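Studio Safety Checklist — Wannasri Quiz Night, Stage 2
Wednesday, August 23, 2023

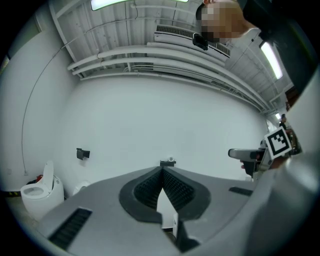

Who has to sign this sheet before the audience comes in?
The floor manager on duty signs it, and the doors stay shut until the signature is on page one.

Checked by: Yaowalak Saithong
Production: Wannasri Quiz Night (Vavgate)
Reason for check: first recording day after the summer break

AUDIENCE SEATING

Seating bank locked and pinned — OK
Handrails firm on both sides — Left side OK. Right side has play at the top post. Tightened today, look at it again before the next recording.
Row lights working — Row F out. Bulb on order. Usher with a flashlight to stand at the end of Row F until it is replaced.
Aisles clear — OK after bags were moved to the cloakroom. The warm-up host asked to keep a prop trunk in the center aisle. Refused.
Wheelchair spaces marked and open — OK

CONTESTANT DESKS

Desks bolted to floor plates — OK
Buzzer cables covered — Desk 3 cover was lifting at one corner. Taped down. The tape will not last a full recording block. Needs a proper cover.
Stools at correct height, no wobble — Desk 1 stool swapped for a spare.
Step up to desks edged in white — Worn on the left. Repaint.
Drinking water in lidded cups only — OK. Remind the runners. Open glasses were found on the desks at rehearsal.

HOST POSITION

Raised platform level — OK
Stairs behind platform lit — OK, but the light is on the same switch as the backstage corridor. Someone turned it off during rehearsal while the host was coming down. Label added to switch. I would like it on its own circuit.
Host chair brakes — OK
Earpiece volume limit set — OK, checked with sound

LIGHTING AND RIGGING

Safety chains on all lamps over audience — OK
Safety chains on all lamps over set — Missing on lamp 14. Lamp taken down and set aside. Lighting director agreed to run without it.
Strobe warning sign at door — Sign was there but behind the ticket stand. Moved forward.
Smoke effect — Not used in this episode. Machine unplugged and stored.
Load on main truss — Within limit on the Dorkitix hire sheet. Copy in the folder.

FIRE AND EXITS

Exit signs lit — OK
Exit doors open freely from inside — Exit 2 sticks and needs a hard push. Maintenance planed the edge at lunch. Opened cleanly on retest.
Extinguishers in date — 6 checked, all in date
Set drapes treated — Certificate seen for the blue drapes. No certificate for the new gold drape used in the final round. Drape removed until the paperwork is here. Design is unhappy about this and has been told to call me.
Fire announcement recorded and tested — OK. It still uses the old show title. Mira in audience services will read it live for now.

FIRST AID

First aider present — OK
Kit stocked — Short of burn dressings. Restocked from Stage 1.
Quiet room open — OK

OPEN ITEMS

Cable cover, Desk 3 — props
Row F light — electrical
White edging on desk step — paint shop
Chain for lamp 14 — lighting
Gold drape certificate — design
Separate circuit for platform stairs — electrical, cost to be agreed

Result: passed for recording with the conditions noted. Any change to the set after this check means the section concerned is checked again and signed again.

Y. Saithong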